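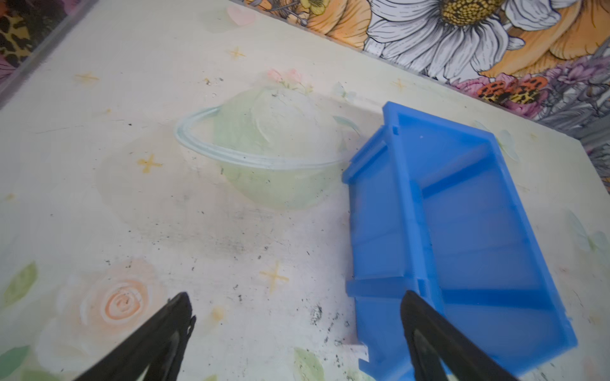 The Small Arm Is Worth Buying, the Service Plan Is Not

By Zhenhua Long
August 11, 2024

Kellberg sells its tabletop arm two ways. You can buy the kit outright, with the arm, the two-finger gripper, the wrist camera and a power supply, or you can pay monthly for what the company calls Kellberg Care, where someone on their end sets up your tasks and watches over the arm remotely. I have used both since March. I think the first is a fair deal and the second should be dropped or rebuilt.

Start with the kit. Assembly took me 2 evenings, most of it spent on cable routing. The manual is decent until page 50, where it starts describing an older base plate with different screw holes. I emailed and got the right drawing the next morning.

The work I care about is dull. Dark crumbs and grit end up on a table, and I want them off it. I want a bowl put where it belongs and small things sorted into a bin. A printed tabletop with roses and leaves on it is a harder place for this than the plain white board in the Kellberg videos, and a clear bowl is harder again, as the pattern shows straight through the sides. People do not live on plain white boards. Any company selling an arm for the home should test on the tables people own.

Bowls and bins are one thing. Loose dirt is another, and two fingers are the wrong tool for it. Kellberg sells a brush attachment for $69 and I think it belongs in the box. Tradon, which makes the closest competing arm, includes one. The Tradon arm is slower and its software crashed on me 4 times in a week, so I would still pick the Kellberg, but I would pick it with some annoyance.

Now the service. The pitch is that you never have to teach the arm anything yourself. You file a request, and a technician works it out. In practice I waited days for each one. When I asked for a task with a see-through bowl, the answer was to put tape around the rim. That may well be good advice, but I could have had it from a help page for free.

My friend Su, who runs a small repair shop in Drerkemside, disagrees with me. She has no spare hours and would rather pay someone else to fiddle. I understand that. But she is paying for speed and she isn't getting it either. Her last request was closed with a note telling her to improve the lighting.

There is also the matter of the camera. With the plan switched on, the wrist view goes to the company whenever a task is open. The terms say so clearly enough, on a page most buyers will skip. I would like a switch on the base, a real one you can feel with a thumb.

If you are thinking about one of these, buy the kit, add the brush, and teach it your own table. Leave the plan off until Kellberg can answer a request within a day.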